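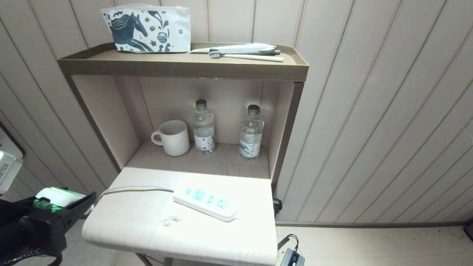

The Flendemik bedside unit in taupe-brown, with the pull-out surface extended.

Durkel Flendemik bedside unit, reviewed by Tiina Rantala
May 25, 2025

The Flendemik is a small three-level wooden unit: a top tray with a low lip, an open cubby, and a pull-out surface in a paler wood. I have used one since September. Assembly took 584 seconds of actual screwing, plus time spent finding the right hex key.

Top tray. The lip runs along the edges and is high enough to stop a toothbrush from rolling off. A zippered pouch fits on the left half if it leans against the wall, though it then sits over the back lip. Wiping into the corners takes a cloth wrapped around a finger.

Cubby. Two water bottles and a mug stand upright side by side with space between them. Taller bottles have to go elsewhere. There is a back panel, so a charger cable cannot be fed through from behind without drilling.

Pull-out surface. I keep a three-outlet power strip on it, set diagonally, with the cord dropping over the left edge. The slide is smooth but has no stop at half extension. The pale finish shows marks more readily than the taupe does, and a grayish smudge near the center of mine has not responded to a damp cloth.

Stability is good on hard floors. On carpet, the extended surface dips slightly under a heavy book.

The price was 274 with delivery. The Iltico equivalent costs less but has a flat top with no lip. Rating: 4 out of 5.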